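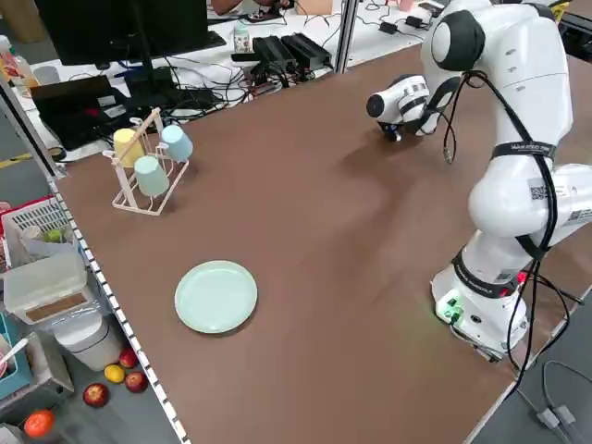
Shared table layout: peg rack for cups, tiered stand for small bottles

Our supply table at the Jakdale site has to hold a set of plastic cups, one plate and a growing number of small bottles, and I need a layout that people will keep to. The tabletop is smooth and matte. At present the cups hang upside down on the pegs of a cream wire drying rack toward the back, and the mint-green plate sits on its own nearer the printed edge strip. Two things are unresolved. First, the rack base is open wire, so any water goes straight to the table. I would like a tray, but the one I have is 12 mm shorter than the base in one direction. Second, I am not sure whether the bottles should be on a tiered stand or in a plain box. They are similar in size and differ mainly in cap and label color. A box would hold more of them. Read access from the front matters to me more than capacity.

Posted by saltel_bench
Viewed 3,185 times

Use a tiered stand. In a box you see caps only, and two products with similar caps will get swapped. On a stand the label of each row is at least partly visible over the row in front. 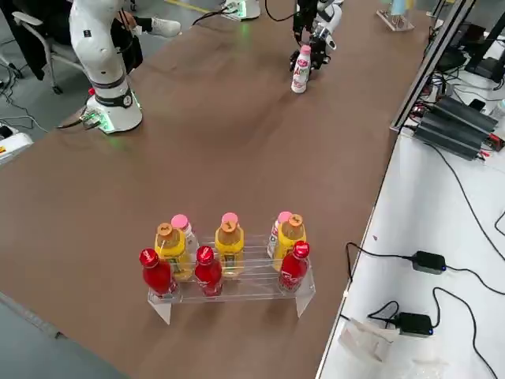
Photo: Czarnecka

Clear acrylic is a good choice for the stand, as the side supports do not block the view of the lower tiers. Assign one product per row and keep it that way. With red bottles in front, yellow in the middle and the white ones with pink caps at the back, the row is identified by color before anyone reads a label. Leave open slots between bottles in the front row. If the front row is packed solid, it hides the lower part of everything behind it. Even with gaps, a bottle directly behind another can be hidden up to its cap, so stagger the rows if the labels have to be read.

Some notes on placement:

Put the stand parallel to the long side of the table and leave at least 60 mm between its front foot and the table edge.
Heavier bottles go on the lowest tier.
Do not clean acrylic with alcohol or a glass cleaner containing ammonia. Mild soap and a soft cloth are enough.
Check that both supports are fully seated. A stand that rocks on a flat table usually has one side not pushed home.

On the tray: a tray smaller than the base is no use, because the rack ends up standing on its rim. Measure the wire base at the outside of the bends and buy the next size up.

Posted by czarnecka
Accepted

For the drips a folded dish towel does the job. Change it every morning. I never bothered with a tray.

Posted by jakdale_2

Towel is fine for a day or two, but it stays damp under the wire and the coating on those racks does not like that. We use a Zekard silicone mat cut to size. Ours is 144 mm wide, which suits a narrow rack, so measure yours first. Also hang the tapered cups with clear space between the rims. If they touch, they dry slowly at the contact point. The plate can stay where it is if it is already dry. Otherwise it needs to stand on edge somewhere, and a cup rack will not hold it.

Posted by zekard_user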